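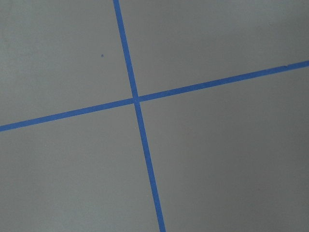 Straight lines and crooked ones: an afternoon with Nkechi Uzor

May 6, 2021

I should admit up front that I can't sew. My grandmother tried to teach me, and I made one potholder with a burn hole through it by the end of the week. So when I rang Nkechi Uzor to ask if she'd talk to me about quilts, I half expected her to hang up once she found out who she was dealing with.

She laughed instead. "Good," she said. "Come over, you won't argue with me about thread."

Nkechi has been making quilts in Huvham since she left the dental clinic, where she answered phones for longer than she cares to say. She works in the back bedroom. There's an ironing board that never gets put away, and a wardrobe with no clothes in it, only fabric folded over the rails by colour. Reds at one end, then a long run of greens ("I have a green problem"), then everything else squashed up at the far side.

I asked her where a quilt starts and she made a face at me.

"People always want me to say with a picture in my head. It starts with me being annoyed at a piece of cloth. I've had it for ages, it doesn't go with anything, and one day I think, right, you're going in the middle."

After that comes graph paper. She uses the cheap school kind, and colours in the squares with her kids' old pencils, and then mostly ignores it! I flipped through a whole biscuit tin of these drawings while she made tea. Some had shopping lists on the back. One had a phone number and the word PLUMBER, underlined so hard it went through.

The quilt everyone in town knows is the blue and rust one that hung in the Grunditz bakery all last winter. It has 300 squares and she'd cut most of them before she noticed her ruler had been slipping.

"They were all out by a hair. You wouldn't see it on one. Put a row together and it walks off to the left like it's had a few drinks." She thought about starting over, and had a bit of a cry, and then trimmed every single one down. "So it's smaller than I planned. It was supposed to be for a double bed. It's for a very narrow double bed."

I wanted to know whether anyone had tried to buy it. Lots of people, apparently, and she's said no to all of them. Her sister-in-law has dibs.
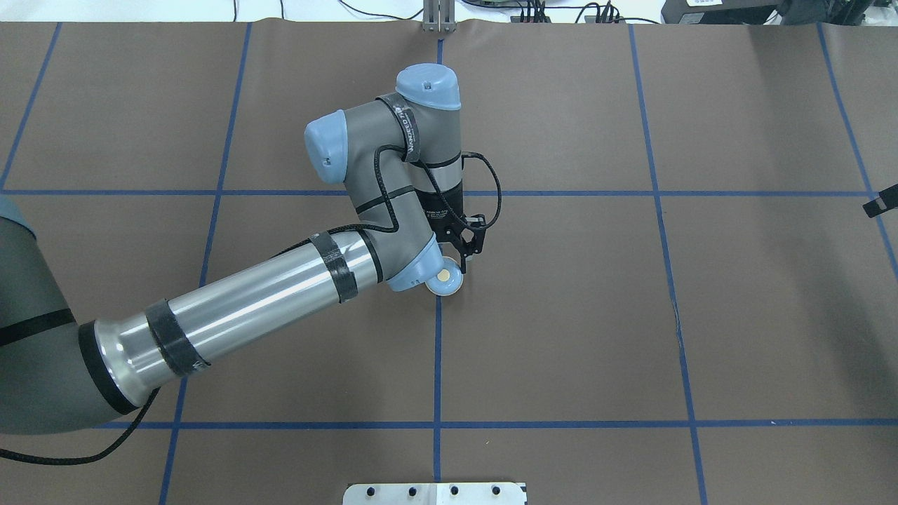 Zulel Neighbourhood Paper, No. 85

We got on to the subject of teaching, which I'd been looking forward to, as I'd heard her evening class was a bit of a riot. It runs above the hardware shop, and she takes up to 20 people if they don't mind sharing irons. Everybody minds sharing irons. She makes them do it anyway.

Osaze Nnaji was in her first group and he'd dropped by to return a rotary cutter, so I cornered him too. He drives for Benmoussa, the furniture movers, and started coming along after he saw what people were using to wrap their wardrobes.

"Beautiful old quilts, and they're on the floor of my truck," he said. "I asked one lady if she was sure and she told me it was only her aunt's. Only! I went home and looked up classes."

His first go was a baby quilt for his niece, flannel on both sides, and he sewed the whole thing with the wrong foot on the machine. Nkechi let him finish before she mentioned it.

"He was happy," she said. "Why would I stop him when he was happy?"

"I'd have liked to know," said Osaze.

They bickered about this for a while and I ate most of the shortbread.

What surprised me was how much of her time goes into other people's unfinished work. Someone clears out a house, finds a bag of pieced tops with no backing, and it lands on her step. She has two on the go now. The older one has feed-sack prints in it and hand stitching so tiny I had to take my glasses off and hold it up to my nose. She doesn't unpick anything, even where the corners miss each other by a mile.

"She got that far, whoever she was. I just do the next bit. If her corner's off, my corner's going to be off as well, to keep it company."
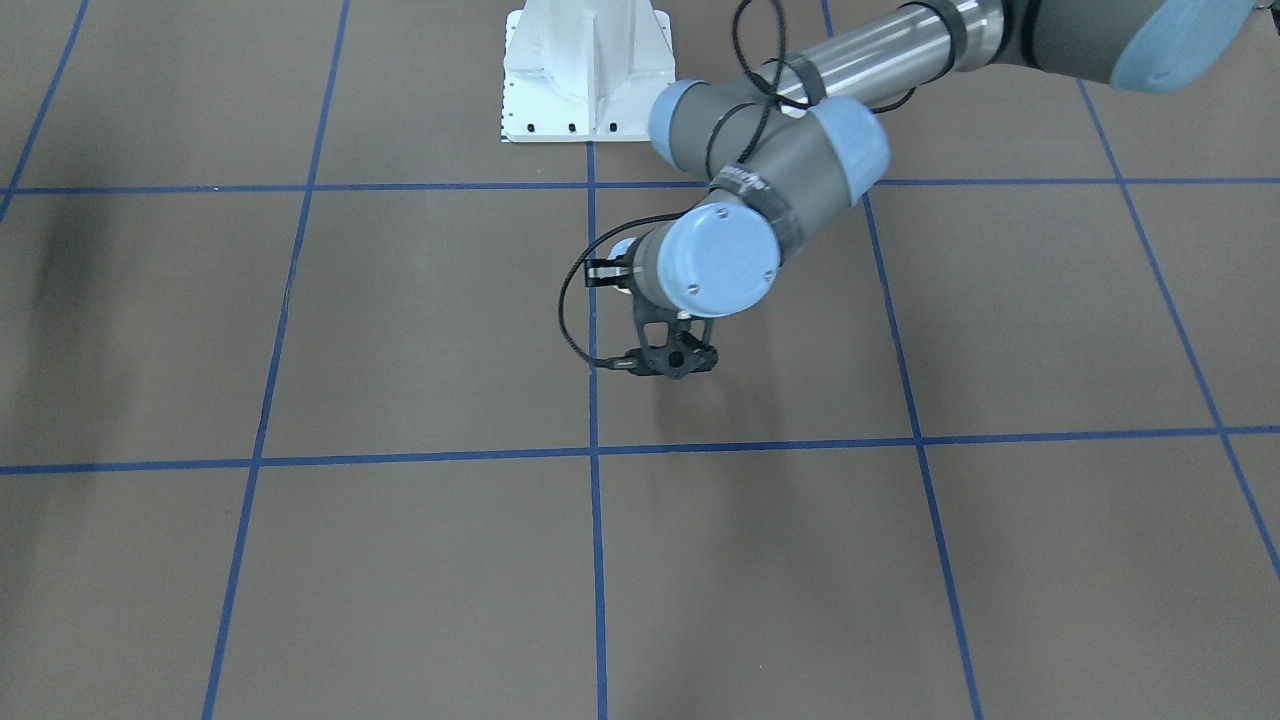
If you'd like to have a go

The next beginners' class starts in November. Bring scissors you haven't used on paper, a metre of plain cotton and whatever scraps you've got at home. Nkechi has spare pins. She'd also be very glad of any greens, whatever she tells you.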